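Buying the Second Hand
What one tableware maker learned about budgeting for a two-armed robot

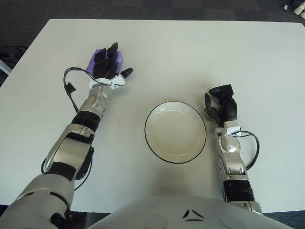 A plate on the table between the two arms, with a hand on the left and a gripper on the right.

The quote from Ganetti ran to 11 pages, and the robot itself took up less than one of them. The rest was hands, brackets, cables, spare parts, training and a service plan with its own price list.

Kai-wen Poon read all of it in February. She runs equipment planning at Storkemdale, which makes and packs plates for restaurants, and she had been asked to find out what it would take to put a two-armed robot on the inspection bench.

"I had a number in my head for the robot," Poon says. "I had no number for what goes on the ends of the arms."

That turned out to be the biggest decision in the budget. A hand with fingers can be set up for many kinds of grip. A gripper with jaws does fewer things, costs less to buy and is quicker to repair. Storkemdale's first plan called for two hands. The second called for two grippers. The plan that went to management has one of each, and the trial bench is set up that way.

Plates are awkward to pick up from a flat table. The rim sits low and the fingers need to get under it. Poon's team wanted to compare both tools on the same work before paying for a full set, so they leased for the trial instead of buying. The lease from Heltden covers 4 months and can be extended once.

Cables were another lesson. The first estimate had a single line for wiring. Each tool needs its own run down the arm, with enough slack for the wrist to turn, and a snagged cable can stop work for a morning. Poon now budgets for spares from the start and keeps a set in a drawer by the bench.

Then there is the floor. Storkemdale had planned to bolt down a new workstation. A plain table did the job for the trial and left money for a second round of training. If the project goes ahead, guarding and fixed benches go into next year's capital request.

Integration went to Stamatopoulos, a small firm that had worked on the glazing line. Its bid was not the lowest. It did include support on site for the first 30 days, and the others charged for that by the hour.

Poon's advice to other buyers is to price the job over 5 years and to ask for tool replacement costs in writing. She also suggests sending the vendor a box of real product, chipped pieces included, before asking for a quote.

The purchase decision is due on 10/04/2022. Poon has asked for one more spare gripper either way.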